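Neues aus der Softwareecke: Vosix lernt, mit weichen Dingen zu rechnen

Wer unseren Newsletter schon länger liest, weiß, dass wir an dieser Stelle gern über Greifpunkte schreiben. Diesmal geht es um etwas, das uns seit November kaum noch loslässt: Behälter aus Stoff. Kisten aus Kunststoff kann unser Planer seit Jahren im Schlaf, Körbe aus Filz oder filzähnlichem Gewebe dagegen haben uns reihenweise Abbrüche beschert. Mit der neuen Version von Vosix, die seit dem 21. Februar 2022 im internen Zweig liegt, sieht das endlich anders aus, und wir freuen uns wirklich sehr darüber!

Kurz zur Vorgeschichte. Vosix ist der Teil unserer Software, der aus den Bildern der Handgelenkkamera ein Modell der unmittelbaren Umgebung baut und es an den Bahnplaner Ambrose weiterreicht. Bisher steckte darin eine ziemlich sture Annahme: Ein Behälter hat einen ebenen Rand, vier gerade Wände und bleibt so, wie er beim ersten Blick war. Bei einem Stoffkorb stimmt davon im Zweifel gar nichts. Der Rand läuft in einer Spitze zusammen, die Seite beult aus, innen liegen Falten, und sobald der Greifer irgendwo anstößt, darf man von vorn anfangen.

Bernadette Alcantara hat den Rand deshalb komplett neu gedacht. In ihrer Fassung ist er eine geschlossene Raumkurve mit 40 Stützpunkten, die sich mit jedem neuen Bild ein Stück verschieben dürfen. Jeder Stützpunkt trägt seine eigene Unsicherheit mit sich herum. Sieht die Kamera eine Stelle gut, wird der Wert eng, ist sie verdeckt, wächst er langsam wieder an. Ambrose hält dann an den unsicheren Stellen mehr Abstand und darf an den sicheren dichter heran. Klingt simpel, hat uns aber eine Menge Nachmittage gekostet (und einige sehr lebhafte Diskussionen über Splines, die wir hier lieber nicht nachzeichnen).

Am meisten Kopfzerbrechen machten die steilen Blickwinkel. Steht das Handgelenk tief und schaut schräg nach oben, verschwindet der Boden als Bezugsebene, und die alte Segmentierung griff sich dann gern die nächstbeste lange Gerade und erklärte sie zur Korbkante. Wandkanten und Deckenfugen waren ihre absoluten Favoriten. Jetzt gleicht Vosix jede Kante zuerst mit der Stellung des Arms ab: Was sich über mehrere Bilder so verschiebt, wie es für etwas weit Entferntes zu erwarten wäre, fliegt aus der Kandidatenliste. Erst danach kommt die Textur ins Spiel.

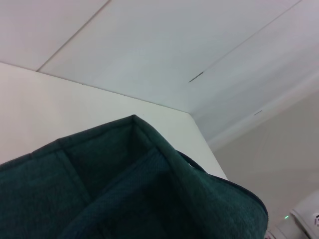 Braucht man für das neue Randmodell eine Tiefenkamera?

Eine gewöhnliche Farbkamera am Handgelenk reicht aus, solange die Gelenkwinkel mit passenden Zeitstempeln mitgeliefert werden. Die Tiefe gewinnt Vosix aus der Bewegung des Arms zwischen den Bildern.

Grüner Stoff mit dunkler Einfassung war übrigens ein wunderbarer Prüfstein. Im Schatten wird das Gewebe innen fast schwarz, und eine Naht an der Innenwand sieht für einen Kantenfilter erst einmal genauso verlockend aus wie der Rand selbst. Wir haben die Gewichtung so geändert, dass eine Linie nur dann als Rand gilt, wenn auf beiden Seiten unterschiedliche Entfernungen geschätzt werden. Nähte fallen damit heraus, Falten meistens auch. Meistens! Tiefe Falten direkt unter der Kante bringen uns nach wie vor durcheinander, da sind wir dran.

Und wie gut klappt es nun? Für den Vergleich haben wir in Uvalport 800 aufgezeichnete Anfahrten durch die neue Fassung geschickt. Bei 715 davon lag die geschätzte Randkurve innerhalb unserer Toleranz, und Ambrose fand eine Bahn ohne Eingriff von außen. Die übrigen schauen wir gerade einzeln durch. Viele haben mit starkem Gegenlicht zu tun, ein paar sind schlicht falsch beschriftet, was wir ein bisschen zerknirscht zugeben.

Zum Durchschauen benutzen wir Jomham, unser kleines Abspielwerkzeug, und auch dort hat sich etwas getan. Man kann jetzt die Stützpunkte über das Kamerabild legen, nach Unsicherheit einfärben und Bild für Bild vor- und zurückspringen. Die Pfeiltasten funktionieren endlich auch dann, wenn das Zeitfenster nicht den Fokus hat. Wer die alte Konfiguration weiterverwendet, muss den Eintrag für den Behältertyp von Hand ergänzen, sonst startet Vosix still und leise mit dem alten Kistenmodell.

Als Nächstes kommen Henkel und Taschen mit offenem Reißverschluss an die Reihe. Aufzeichnungen mit ungewöhnlichen Stoffbehältern nehmen wir mit Begeisterung entgegen, am liebsten samt Gelenkdaten und Kamerakalibrierung. Bernadette sammelt sie bis zur nächsten Ausgabe und spielt sie dann gemeinsam mit dem neuen Faltenfilter ein.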